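Kolside Community Help > Home & Household > Storage

How do you store a family's worth of medicines without it turning into a jumble?

Vega Gallardo
Asked in August, viewed 124 times

We've just moved into an older place in Olgate with no bathroom cabinet at all, only a pedestal sink and a very pretty window. For now everything lives in one big shopping bag on top of the fridge: cold tablets, antihistamines, bandages, my partner's prescriptions, kids' fever syrup, sunscreen, about nine tubes of something for insect bites. Every time somebody sneezes I tip the whole lot out on the counter.

I have one free shelf in the hall linen cupboard, fairly deep, a bit over my head height. I'd love to set it up properly from the start! Do you take things out of their boxes to save room? Do you sort by person or by what's wrong with you? And does anybody have a labelling system that a tired spouse will follow at 3 in the morning? Two kids, both climbers, if that changes anything.

Sena Adjei
Oh, I love this kind of job. I did ours last winter and I still open the cupboard sometimes just to look at it.

First, the climbers. A high shelf by itself won't do it, mine were up the linen shelves like possums before they were out of nappies. Get a lockable box for anything that would be a problem if swallowed, which is nearly all of it, and keep the key somewhere only the adults reach. Bandages, tape, tweezers and the thermometer can sit outside the lock, and you'll be glad of that when there's a skinned knee and you have one hand free.

Then sort by complaint. I tried sorting by person and ended up with the same antihistamine in four places. My groups now are: pain and fever, colds, allergies and bites, tummy, skin. Prescriptions are the exception, those go by person, each in its own tub with the name on the front in huge letters.

Please keep the boxes! I know they take up room. I went through a phase of throwing them out and keeping the foil strips in little zip bags, and it looked marvellous, and within a month I was squinting at a strip under the range hood light trying to work out the dose. The expiry date was on the half I'd already used, of course. The leaflet lives in the box too.

What saves the space is the way you stand them. Laid flat they pile up and you only ever see the top one. Put them in a tub up on their edges, in a row, like books or records, and you can flick through with a finger. A tub the depth of your shelf works best, so it slides out like a drawer.
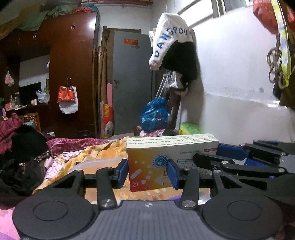 Medicine box stood on its long side, with the small print along the top.

Check which edge of your own boxes has the useful writing on it before you decide which way up they go. If the name ends up facing the bottom, I write it on the upper edge in marker, with the expiry month next to it. Doing the whole family's lot took me one cup of tea and most of a podcast.

For the 3 in the morning problem: colour. Red tape on the pain and fever tub, green for colds, and so on. My husband has never read a label in his life but he can find red in the dark with a phone torch.

Victor Obura
dont put it above the heater or next to the hot water tank if thats in the same cupboard. ours was and the suppositories melted. also take the old stuff back to the chemist, dont flush it

Abdul-Rahman Ayaaba
Agree with nearly all of Sena's, great answer. Two additions from a household with a lot of hay fever in it.

Tape a notebook page inside the cupboard door with a pencil on a string. Whoever gives a child a dose writes down what, how much and when. It has stopped us double dosing more than once, when one of us was half asleep and the other had already been up. Read the fridge labels as well, a few of ours have to stay cold once opened, and those get a small lidded tub at the back behind the mustard.

For tubs, I bought the narrow ones from Baken and they fit a deep shelf nicely. Measure first though. We are around 200 kilometres from the nearest shop and I got the wrong size the first time, so now the wrong size ones hold batteries.

Vega Gallardo
These are brilliant, thank you all! No heater in that cupboard, I went and felt the wall. Lock box is ordered and the kids have already asked what's going to be in it. I'm doing the red tape tonight. Does the bite cream count as skin or as bites?

Sena Adjei
Bites! Skin is for rashes and dry elbows. But put it wherever your hand goes first.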